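릴리식 놀이 정리함 자주 묻는 질문

안녕하세요, 장난감 채소와 나무 조각, 책상 위 잡동사니 정리로 문의를 많이 주셔서 한곳에 모아 보았습니다. 조금 길지만 차 한잔 드시면서 필요한 부분만 골라 읽으셔도 괜찮아요.

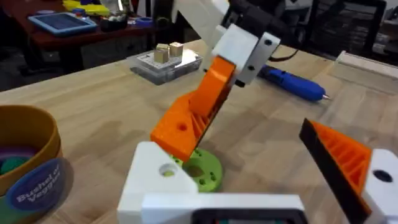
Hertta Nieminen 님은 통에 든 장난감이 결국 책상 위로 다 나와 버린다며, 뚜껑 있는 상자와 뚜껑 없는 통 중에 무엇을 먼저 들여야 하느냐고 물어 오셨어요.

저희는 늘 뚜껑 없는 둥근 통부터 권해 드립니다. 아이가 손을 쑥 넣어 꺼내고, 놀다가 또 툭 던져 넣을 수 있어야 정리가 놀이처럼 이어지거든요. 겨자색 통에 남색 바탕으로 "Bushel of Veggies"라고 적힌 것처럼 이름이 큼직하게 붙어 있으면 어른도 헷갈리지 않고요. 뚜껑 있는 상자는 그다음에 작은 조각용으로 하나 두시면 됩니다.

통 하나에 얼마나 담으면 좋을까요?
가득 채우지는 마세요. 저희 집에서는 40개까지 넣어 봤는데, 아이가 밑에 깔린 가지 하나를 찾겠다고 전부 쏟아 버리더라고요(그날 저녁은 온 가족이 바닥을 기어다녔답니다). 통 안을 들여다봤을 때 아래쪽 조각이 조금은 보이는 정도가 편합니다. 남는 것은 따로 보관했다가 가끔 바꿔 주시면 새 장난감처럼 반가워해요.

투명 상자에도 꼭 라벨을 붙여야 하나요?
속이 보이니 필요 없다고들 하시는데, 저는 그래도 붙이시라고 말씀드려요. 꺼낼 때는 몰라도 다시 넣을 때, 그러니까 상자가 텅 비어 있을 때 라벨이 제 몫을 합니다. 글씨를 아직 못 읽는 아이라면 그림을 같이 그려 주세요. 뚜껑에만 붙이면 뚜껑이 서로 바뀌는 일이 생기니 옆면에도 작게 하나 더 붙이시면 좋고요.

작은 정육면체 조각은 자꾸 없어지는데 어떻게 하죠?
정육면체 조각은 원래 잘 숨습니다. 소파 틈, 슬리퍼 안, 한번은 쌀통에서도 나왔어요. 책상에서 놀 때는 상자 뚜껑 위를 임시 자리로 정해 보세요. 쓰다 만 조각을 그 위에 올려 두었다가 놀이가 끝나면 안으로 넣는 거예요. 아직 입에 물건을 넣는 나이라면 작은 조각은 어른이 옆에 있을 때만 꺼내 주시고, 평소에는 손이 닿지 않는 높은 곳에 두셔야 합니다.

펜처럼 생긴 뾰족한 도구도 같은 상자에 넣어도 될까요?
그건 따로 두시는 게 좋겠어요. 끝이 뾰족한 물건이 장난감 사이에 섞이면 손을 넣다가 찔리기 쉽습니다. 저희는 길쭉한 필통을 하나 정해서 서랍 안쪽에 두고, 다 쓰면 바로 돌려놓고 있어요. 책상에 잠깐 내려놓을 때도 뾰족한 끝이 사람 쪽을 향하지 않게 해 주세요.

원목 상판에 긁힌 자국이 났습니다. 상자 때문인가요?
상자 바닥에 모래나 부스러기가 붙은 채로 밀면 자국이 남기도 합니다. 상자를 밀지 말고 들어서 옮기시고, 바닥에 얇은 펠트를 붙여 보세요. 닦을 때는 물기를 꼭 짠 천으로 나뭇결을 따라 닦고 마른 천으로 한 번 더 훑어 주시면 됩니다. 이미 깊게 팬 자국은 상판 마감에 따라 방법이 다르니 가구를 사신 곳에 먼저 여쭤 보시는 편이 안전해요.

정리는 언제 하는 게 좋을까요?
집집마다 다르지요. 저희는 저녁 먹기 전에 노래 2곡을 틀어 놓고, 그 사이에 할 수 있는 만큼만 합니다. 노래가 끝났는데 조각이 몇 개 남아 있어도 그냥 둬요. 목요일에는 조금 더 꼼꼼하게, 통을 비우고 안쪽까지 닦습니다.

더 궁금하신 점은 문의 게시판에 남겨 주세요. 답은 제가 직접 드리는데, 글이 많이 밀리는 3월에는 하루 이틀 늦어질 수 있습니다.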